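Palata モーションプランニングソフトウェア

製品情報 > 制御・計画ソフトウェア > Palata

Vustell の Palata は、双腕および単腕マニピュレータ向けの動作計画ソフトウェアです。手持ちグリッパで記録した作業軌道を読み込み、ロボット側の可動範囲と干渉条件に合わせて軌道を再計算します。認識モジュール Osis、制御モジュール Vik と組み合わせて使用するほか、計画機能のみを単体で導入することもできます。

最終更新:2018年3月28日

概要

袋詰め、箱の移し替え、トレーへの整列といった作業では、対象物の姿勢が毎回少しずつ異なります。教示ペンダントで通過点を一つずつ登録する方法では、品目が増えるたびに再教示が必要になります。Palata は人が行った作業の軌道を基準データとして扱い、対象物の位置と姿勢に応じて把持点、接近方向、退避経路を計算します。

基準データは左右の手先軌道、グリッパの開閉量、頭部カメラ映像の三系統で構成されます。三系統の時刻合わせは読み込み時に自動で行われ、ずれが許容値を超えた区間は編集画面に黄色で表示されます。該当区間は手動で補正するか、除外を選択してください。

主な機能

軌道の読み込みと編集
記録した軌道を時間軸上に表示し、区間の切り出し、結合、速度変更ができます。一つのプロジェクトに登録できる軌道は最大2,000本です。区間にはラベルを付けることができ、ラベル単位で検索と一括書き出しが可能です。標準ラベルは接近、把持、持ち上げ、搬送、挿入、開放、退避で、利用者が追加したラベルも同じように扱われます。

双腕の協調計画
片方の腕で対象物を保持し、もう片方の腕で袋の口や容器の縁を押さえる動作を、一つの計画として扱います。左右の腕は主従の指定ができます。指定しない場合は、両腕の到達時刻の差が最小になるように計算します。腕同士の干渉は各リンクをカプセル形状で近似して判定します。

柔軟物の開口部推定
布袋や紙袋の開口部を Osis が輪郭として検出し、Palata はその輪郭を挿入可能領域として受け取ります。輪郭が閉じていない場合や、しわによって開口が設定幅より狭い場合は、袋の口を広げる動作を計画の先頭に挿入します。挿入の可否は設定で切り替えられます。持ち手が開口部をまたいでいるときは警告を出し、挿入計画を保留します。

透明容器への対応
透明なトレーやケースは距離画像に欠落が生じやすいため、あらかじめ登録した外形寸法と画像上の縁の線から位置を推定します。外形寸法は三辺の長さと縁の高さを入力します。CADデータの読み込みにも対応しています。

計画結果の確認
計算した軌道は三次元表示で再生できます。再生中に任意の時点で停止し、その時点の関節角、手先位置、最近接距離を一覧で確認できます。距離が設定値を下回る箇所には印が付きます。

モジュール構成

Osis(認識)
頭部カメラおよび手先カメラの画像から、対象物の位置、姿勢、開口部の輪郭を出力します。登録品目は600点までです。箱物は正面の印刷面を特徴として登録します。傾いて置かれた箱については、印刷面の傾きから姿勢を補正します。

Palata(計画)
本ページの製品です。Osis の出力と基準軌道を入力とし、関節軌道を出力します。

Vik(制御)
Palata が出力した関節軌道を実行します。グリッパの把持力制御と、異常時の減速停止を担当します。実行記録は Palata に戻して、計画時の軌道と重ねて表示できます。

動作環境

対応OS:Ubuntu 16.04 LTS(64ビット)
メモリ:16GB以上(32GB推奨)
記憶装置:SSD、空き容量167GB以上
画面解像度:1920×1080以上
通信:ギガビットイーサネット 2ポート
ミドルウェア:ROS Kinetic
表示言語:日本語、英語

仮想環境での動作は保証していません。計画計算のみを別の計算機で行う場合は、追加ライセンスが必要です。

対応ロボット

6軸および7軸の垂直多関節型に対応します。標準で19機種の運動学モデルを同梱しています。同梱していない機種は、URDF 形式のモデルを読み込んで使用できます。読み込み後は、関節の可動範囲と最大速度を必ず確認してください。グリッパは二指の平行開閉型と回転開閉型に対応します。吸着ハンドは単腕計画のみの対応となり、双腕の協調計画では選択できません。

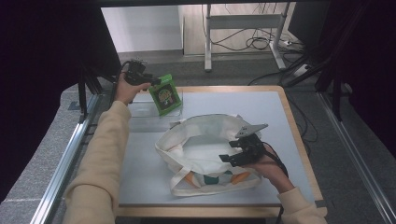 作業軌道の記録

両手に一台ずつグリッパを持ち、作業台の上で通常の作業と同じ手順を行います。布製トートバッグのように形の定まらない袋は、口を上に向けて台に置いた状態から記録を始めてください。持ち手は開口部にかからない位置に広げます。箱は印刷面をカメラ側に向けておくと、Osis での照合が安定します。

記録時の注意事項
・グリッパのケーブルは手首の後ろ側に逃がし、袋や箱に触れないようにしてください。
・開始時と終了時に、両方のグリッパを一秒以上静止させてください。時刻合わせの基準になります。
・作業台の色は対象物と差のあるものを選んでください。
・途中で対象物を落とした場合は、記録を止めずに「失敗」ラベルを付けて保存できます。失敗区間は計画の基準には使用されません。

ライセンスと提供形態

開発用ライセンス:編集、計画、三次元表示のすべての機能を使用できます。計算機一台につき一本必要です。
実行用ライセンス:作成済みの計画の呼び出しと再計算のみ使用できます。Vik と組み合わせて使用します。
評価版:機能の制限はありません。軌道の書き出しファイルに評価版の識別情報が付きます。

いずれもダウンロードでの提供です。インストール媒体が必要な場合は注文時に指定してください。保守契約の期間中は、更新版と運動学モデルの追加分を入手できます。

更新予定

次期版は10月の公開を予定しています。ラベルの自動付与と、袋の持ち手を把持して移動する動作の計画を追加します。現行版で作成したプロジェクトファイルは次期版でもそのまま開けますが、次期版で保存したファイルを現行版で開くことはできません。

関連資料

Palata 導入手順書(PDF)
Palata 操作説明書(PDF)
Osis 品目登録の手引き(PDF)
Vik 通信仕様書(PDF)

見積もりおよび評価版の申し込みは、お問い合わせフォームの製品欄で「Palata」を選択してください。使用予定のロボットの機種名とグリッパの型式を備考欄に記入してください。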